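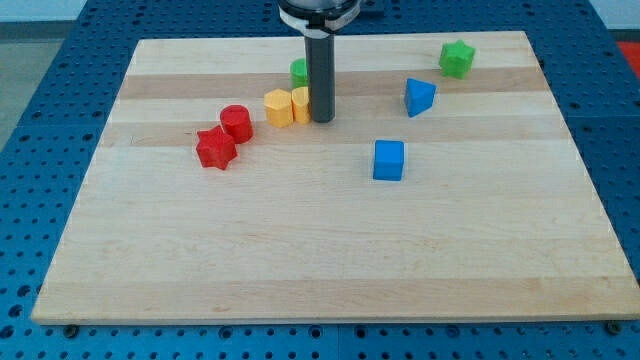 Severino Campos has a short answer when people ask whether the Clurkley push kit teaches a robot anything. "It teaches the buyer patience," he says. He has had it for 8 weeks on loan, and he bought the arm himself, well before the kit came along.

The kit is sold by Arrieta as a way to get a lab or a classroom started on robots that move objects by pushing them. There is a straight rod for the arm, a set of colored blocks, software called Wuvo and a year of support. The price is 2,000 dollars, with another 129 a month for Wuvo once the first year is up.

I asked what the money buys. "Blocks," Campos said. "Cubes, stars, cylinders, that kind of thing. They're nice blocks. My niece has nice blocks."

He is kinder about the rod. Without fingers there is less to break, he says, and a push is harder to get right than it looks. A cylinder rolls off if it tips over. A star catches on its neighbor and turns. "That part is a real problem and I'm glad someone is selling it as one. I just don't think they've solved it."

The brochure says you can type an order such as "move the blue cube to the green star" and the arm will do it. Campos says it does, when the blocks are well spread out. With two pieces touching, his arm tended to shove both and report success. He wrote to Arrieta in March and was told to improve his lighting. He bought a lamp - no change that he could measure.

Would he pay the monthly fee? "No. I'd keep the rod and write my own code." He had tried the cheaper Drodulholm set before this one and sent it back, mostly over the manual, so he knows the field is thin. Clurkley's manual is better. It still leaves out how to reset the arm after a stall, and he found that in a forum post.

The loan ends soon. He has asked to keep the blocks.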